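Monday, February 22, 2021
Notebook, dye bench, Hudell workshop

Continued with the madder bath for the Halliday wool. On Friday I left the roots to soak in the rain water and today the liquid was dark enough to start. Ground roots from the new sack, same weight as the wool, no chalk this time. Dušan thinks the chalk is necessary with our soft water. I want to see one batch without it before I agree.

Skeins were mordanted with alum last week and kept damp in the covered bucket. Two skeins were tied too tight and I expect pale rings under the ties. Retied them with a loose figure eight before they went in.

Heated very slowly. The thermometer with the red cap reads too low, so I used the long glass one. Last August we let the bath go too hot and the whole lot became brown like old brick, and Radek had to tell Halliday that the order will be late. I do not want to write this kind of message again.

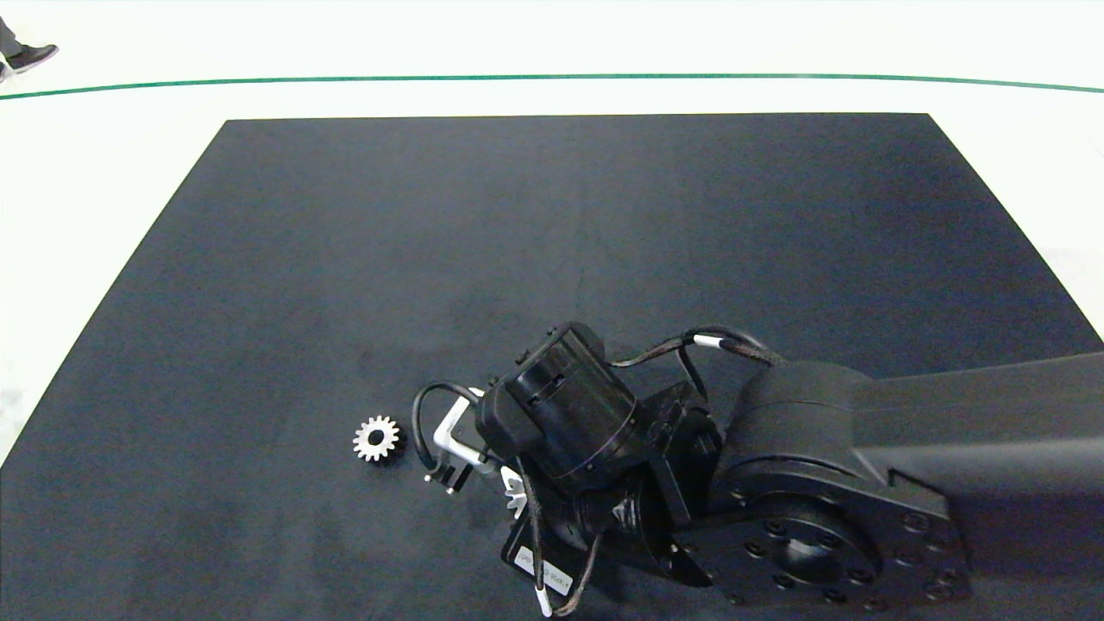 After the first hour the color was a soft orange, more yellow than I hoped. After the second hour it moved to red, but not in all places the same. The skeins at the bottom of the pot are stronger. I turned them by hand with the wooden stick every few minutes and it helped a little. A wider pot would help more. Dulce wrote that Dalton has one standing in their store, stainless, with lid, and we can borrow it if someone drives there to pick it up.

Turned off the heat and left everything in the bath to cool overnight. Please do not lift the lid, the wool on top dries out and makes spots.

Small test on the side: one short piece of the same wool in a jar, same liquid, with a spoon of chalk. Already it looks more blue-red than the pot. If it stays so after washing, Dušan was right and I will say it to him.

Stock: alum is low. The sample number on the madder sack is 1,443, and the old sack was 2,556, so it is not the same harvest. Do not mix them in one order. I wrote both numbers on the shelf with pencil.

Igor asked if the pieces for Nenance can be dyed in the same bath after this one. For a light pink yes, for anything deeper no, the bath will be too tired.

For tomorrow: rinse in lukewarm water until clear, no soap in the first rinse. Dry in shade, on the north side line. Cut one end from each skein for the light test and put half of it under the cardboard. Ask Drahomíra where is the card with the wash test from the last order, it is not in the blue folder.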